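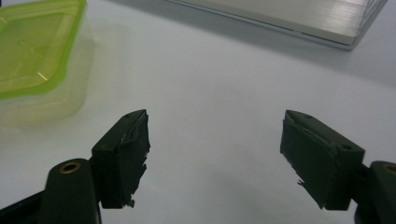
Glenys McKinnon wrote in to say she has had three lunch containers split at the corners in one school year, and she would like to know why she should believe a fourth lot will be any different. Fair question. She shouldn't take our word for it, and the rest of this page is written with her in mind.

Wana food container, 780 mL, clip-free lid

We stock four kinds of plastic food container and this is the one we reorder most. It is a plain see-through tub with a push-on lid. The maker calls it "the last container you'll ever buy". We have been selling kitchen gear long enough to have heard that from Pullska and from Naseri too, and both of those ended up on our clearance shelf.

What the maker claims, and what we make of it

Leakproof. No. It holds soup if you keep it upright and it holds a wet salad in a bag if the bag isn't thrown. Lay it on its side with anything thinner than yogurt and you'll get a dribble at one corner. We would call it splash resistant. The maker's rep did not enjoy that conversation.

Stain resistant. Somewhat. Bolognese left overnight gave ours an orange tinge that faded a bit on a sunny windowsill and never fully went. Turmeric is worse. If the colour bothers you, buy glass.

Microwave safe. The tub is, the lid isn't. The box says this in very small print on the bottom and it ought to be on the front. Put a plate over the tub instead. A lid that has been through the microwave goes a little wavy and then it won't seat on one side.

Good for 2000 openings. We have no idea how anyone tested this and the maker couldn't tell us. Ours has been in the staff kitchen since May, opened most days, and the lid still grips. That is as much as we can say.

Freezer safe. Yes, with room left at the top. Leave it on the bench for a few minutes before you pull the lid off. Plastic straight out of the freezer is brittle, and we suspect that's where a lot of split corners come from -- people twisting the lid while everything is still rock hard.

Lid colours

Lime green, grey and white. The colours all fit the same tub. The green is loud but you can find it at the back of a fridge, and it's the one most customers end up picking. The white shows every mark.

Will it fit the lids I already have?

Only if they're Wana lids of the same size. The Nimix lid looks identical and will even go on, but it pops off when you pick the tub up by the rim. Jolene Sheehan at the counter keeps one of each and will let you try them together if you come in. Tuesday is the quiet day.

Sizes and price

The 780 mL is a generous lunch or two small sides. We sell it singly or in packs of six. The six-pack works out cheaper per tub, but buy one first and use it for a fortnight. We'd sooner sell you a single than take back five.

The tubs nest and the lids don't, so allow a bit of drawer space for those. Standing them on edge in an old bread tin works well enough.

Care

Top rack of the dishwasher. The bottom rack gets too hot in some machines. Don't use a scourer on the inside: the scratches hold grease and the tub goes cloudy for good. For smells, baking soda and warm water, left for an hour with the lid off.

Returns

A split tub or a lid that won't seat can come back within 65 days, washed please. Stains aren't a fault. Of the 23 we've had returned so far, most were lids that had been microwaved, and we replaced those once as a courtesy. We won't do it twice for the same customer.

Replacement lids are sold separately. Ask at the counter, they aren't on the website yet.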